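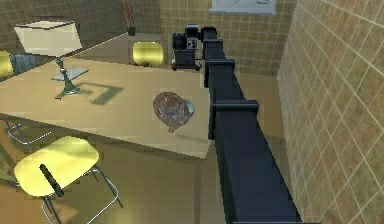 Is the Harkton project still within its equipment budget?

The equipment line is underspent by 2,695 pounds at the end of November, and we expect to use all of it before the grant year closes.

The saving came from Fivum, who agreed to hold last year's price on the second arm. Tyra Halvorsen has asked them for a written quote on spare fingertips and a service plan for 3 years. Cartwright quoted higher for the same cover and could not deliver for 4 months.

Simulation work carries on in the meantime. Telmo Peñalver has logged more than 200 hours on it, all on existing machines, so no new computers are requested.

We ask for your approval to move the underspend to spares. Aitana Prieto will send the revised budget sheet once the Fivum quote is in.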